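Workplace Help > Changes at work > New equipment

Robot hand on the packing bench - what happens to our jobs?

Posted by benchfour, 08/01/2021

I work in the returns and repacking room of a drinks and snacks wholesaler. There are 5 of us on the benches. In October the firm took on a robot arm with a hand on the end, supplied by Vurnora, and it now has a bench of its own next to mine. It picks up single bottles, turns them so the label can be read, and puts them in a tray. That used to be a good part of my shift.

Management say no jobs will go. What they have said so far is that two of us will be "cell attendants" from next month, which means loading, clearing jams and changing the glove on the hand when it wears. There is no new job description and no mention of pay. The other three stay on the benches with the awkward stuff - multipacks, split cases, anything sticky. 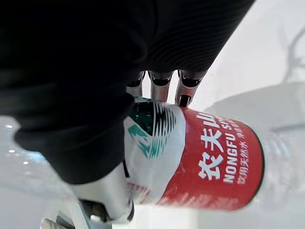 The arm is slower than we are on most things, but it doesn't go to lunch, and the daily target for the room has gone up to 2,985 units. I don't mind the attendant work. I would like to know whether they can change my job like this without asking, and whether anyone has been through the same and can say how it went.

Nerys Trevor

I was a shop floor rep at Vaughan for several years and we had two lots of automation come in. A few things to do now.

Find your contract and read the part on duties. Many have a line saying you may be asked to do other reasonable work. Loading a machine may well come under that. Being responsible for clearing faults might not, particularly if you would be blamed when it stops.

Ask for the attendant role in writing, with the duties, the training and the pay. Ask as a group if the others are willing. Put it in an email so there is a date on it.

Ask who has been trained to stop the arm and make it safe before anybody reaches in, and ask to see the risk assessment. No one should be changing a glove on it until that is sorted out.

Then there is the target. If it was raised on the strength of what the machine does, it should come down when the machine is off. Ours didn't at first, and people were making up for it by hand. We kept a sheet by the bench with the stoppages on it for 3 weeks and took that to the manager. It got changed.

If you have a union, speak to them before you sign anything. If not, ring an employment advice line.

palletpete

We got one at Moltetti. It was all right. The worst part is you stop talking to people because you're stood by the machine on your own all day. Ask if you can swap round every couple of hours - we did and it was better.

flatance_nights

Same sort of thing here at Flatance, different make of arm. Attendants got an extra 32p an hour but only after we asked twice. My knees are worse from the standing and my wrists are better. Get the training before you agree to anything.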